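How to ask your child's school for its spending and results figures

Most parents never see how a school spends its money or how that compares with its results. Much of it is held on paper or on a website somewhere, and you are entitled to ask for the rest. These steps are based on what our parents' group in Irklow did this year with two local schools. You don't need to be a governor or know anything about accounts.

1. Decide what you want to know

Write down one question before you contact anyone. "How is the school doing?" will get you a leaflet. "How much was spent on reading support last year, and how many pupils received it?" will get you an answer you can use. If you have several questions, put them in order and send the first two.

2. Check what is already published

Look at the school's website first, under headings such as Finance, Governors or Key Information. Download what you find, as pages get moved. Then try the council's site. Ours had a budget summary for every school in the area, but it was filed under Meetings and took a while to find.

3. Send a written request

Email the school office and keep a copy. State that you are making a request for recorded information. Give the school year you want and ask for spreadsheets if they exist. Keep it short:

"Please send me the total spent on supply teachers in the last full school year, and the total budget for teaching staff in the same year. A spreadsheet would be best if you have one."

Don't put complaints in the same email. They will be handled by a different person and slow everything down.

4. Note the dates

Write down when you sent the request and when you had a reply. If you hear nothing after 4 weeks, send the same email again with the first one below it, and ask who deals with late requests.

5. Work out the figure per pupil

Totals mean little when schools are different sizes. Divide the amount by the number of pupils on roll in that year. One of our schools had spent £2,318 on library books, which looked generous until we divided it up. Use the roll for the same year as the spending, or the sum will be wrong.

We kept our figures in Skiltell, but any spreadsheet will do. Use one row per school per year and a column saying where each number came from.

6. Take it to a meeting

Ask the clerk to the governors for the date of the next meeting and how to put in a question. Send your table in advance. Bring paper copies, one page at most, and ask for the reply to be minuted.

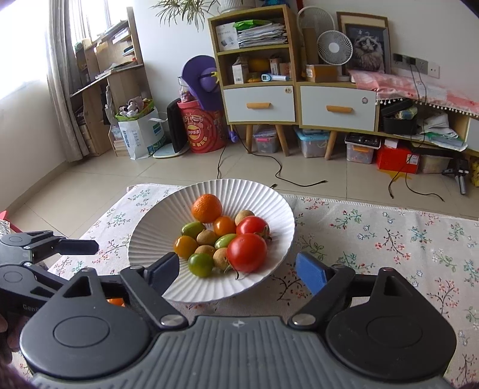 Keep your table going after the meeting. The second year is quicker, as you can copy last year's request and change the dates.

Comments

shehata_parent
Does this work for academies? Ours says the trust holds all the money.

prolby22
Yes, send it to the trust and name the school in it. Mine took two emails.

Gatepost
Our governors only take questions in writing, so check with the clerk first. Useful page, thanks.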